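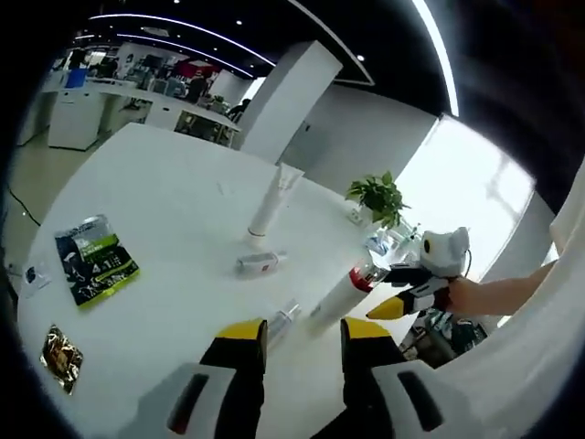 Bottles, a tube and a snack pack on the white table, with both grippers in view.

Hi Kimutai,

You asked for the spring update on the Amden software by Wed 17 April, so here goes. Short version: the perception side is ahead of plan, the planner is a bit behind, and I've spent more time on tooling than I told you I would (sorry, but it was worth it!).

Perception first. The old grasp detector was fine on boxes and hopeless on anything clear or shiny. Clear bottles were the worst – it would happily put the grasp point on the tabletop behind them. We retrained with 800 new demos, all small bottles, tubes and crinkly wrappers, and on our held-out set the misses on clear plastic dropped by nearly half. Foil is still a pain. The depth estimate jumps around whenever a light reflects off it, and I don't have a good answer for that yet.

Now the planner. We swapped in the Borkgate motion library in place of our own code, which took longer than I'd hoped. Their collision checker wanted a full mesh for every object and we only have rough shapes, so I wrote a layer that wraps each one in a simple hull. Planning time came down from 800 to 470 milliseconds. Our target in the proposal was 400, so we're not there, but I think caching the hulls between picks gets us most of the way. Two-handed moves work in simulation only. When both grippers go for the same bottle the planner still sometimes picks a path for one that blocks the other, and then it just sits there until it times out.

Tooling: we now have a replay viewer (we call it Condach) that lines up the video, the finger opening and the predicted grasp on one timeline. It found a sync bug in its first week – the finger readings were 14 frames late in one batch of recordings! I've fixed the timestamps and rerun the training on that batch.

Money is fine. The compute line is a little under, and I'd like to move what's left over to storage if you're OK with that. Could you let me know before I place the order with Kordestani?

Next up is the hull caching, then two-handed picks on real hardware, with a demo for you in June.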